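Ticket 1652 – parts table, stock check and repack
Status: open, waiting on Drurkier
Opened by: bench 2
Priority: normal (was low)

Problem as reported
Returned parts came back on the Petden job, nothing matched the packing slip. Slip lists a board, a wrapped block and a small module with a black front. Slip has the block under one part number and the module under the same part number. Can't both be right. Customer wants to know which one they're being charged for and when the rest ships.

Monday, first look
Put everything out on the white table. Slip printed by Surkitz, old template, the one where the second column drops off if the name is too long. Checked the PDF, same thing there. So not our printer.

Looked up the part number in the list. Two entries, one from before the rename and one after. The old entry says "block, wrapped". New one says "module, front panel". Someone merged them in January and didn't close the old line.

Asked Aigner for their copy of the order. They sent the quote instead. Asked again.

Tried
– reprinted slip from the new template. Second column now shows but the weight is 0.
– searched by weight. 885 grams comes up for the block, 28 for the module. Those are list weights, scale is still out for calibration so not checked.
– searched by bin. Bin 800 is down as both. Went and looked, bin has packing paper in it and one unrelated bracket.
– cleared the merge flag, saved, flag came back. Did it agian, came back again.

Don't unwrap the block. Wrapping stays on till we know if it goes back, otherwise they'll say we opened it. Same for any label, leave it be.

Parts on the table:
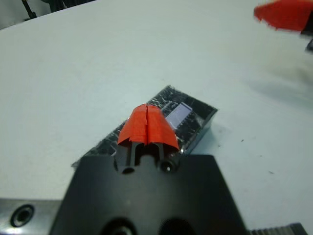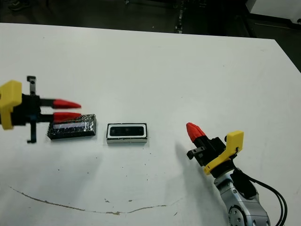
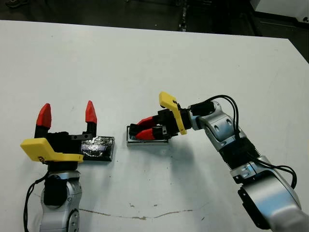
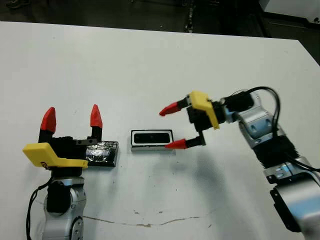 Mei Ferreira: I'd stop trying to clear the flag from the parts screen, it only sticks if you do it from the order side. Open the order, go to lines, split the line, then save before you touch the quantity. If you change quantity first it rejoins them. We had this on the last Petden return too and lost most of an afternoon. Also is the board really on this order? I have it on the one before. Might have been dropped in the same box.

Reply from bench 2
Ok did the split from the order side. Worked, two lines now. Saved first, then quantity, flag stayed off after a refresh and after logging out.

Board – you're right, it's on the previous order, not this one. So the slip was wrong three ways: shared part number, missing column, board that belongs elsewhere. Moved it to the earlier ticket and put a note there. Board goes in an antistatic bag before it gets carried anywhere, bags are in the top drawer, not the pink ones with the tear.

Block and module get separate boxes this time. Foam under the module, panel side up, nothing on top. Block can go in plain paper. Tape the lid not the contents.

Still to do
– Drurkier to confirm which line the customer was billed for. Mailed, no answer yet. Will call after 2 pm.
– close the old entry so it can't be picked again. I don't have rights, Mei do you?
– new bins. 800 should be for one thing only. Suggest block stays, module moves.
– wipe the table before the next lot goes on it, there's specks and crumbs all over, and module fronts scratch if you drag them
– weight of 0 on the reprint. Separate problem I think, will open another ticket if it does it on a second order

Mei Ferreira: I have rights for the list but not for closed months, so the January line needs the office. I'll ask. Leave the bin for now, if you move it before the old entry is closed it'll just write both to the new bin and you're back where you were.

Reply from bench 2
Fine, leaving the bin. Paper's been taken out of it. Aigner sent the order finally, it has the block once and the module once, no board. Matches what we have now after the split. Attached to the order not to this ticket, sorry, wrong window.

Called Drurkier, over 20 minutes on hold, calling back tomorrow morning. Ticket stays open till they answer.

We use cookies to keep you signed in and remember your ticket filters. Accept | Settings

Contact the parts desk | © Surkitz Service | Back to top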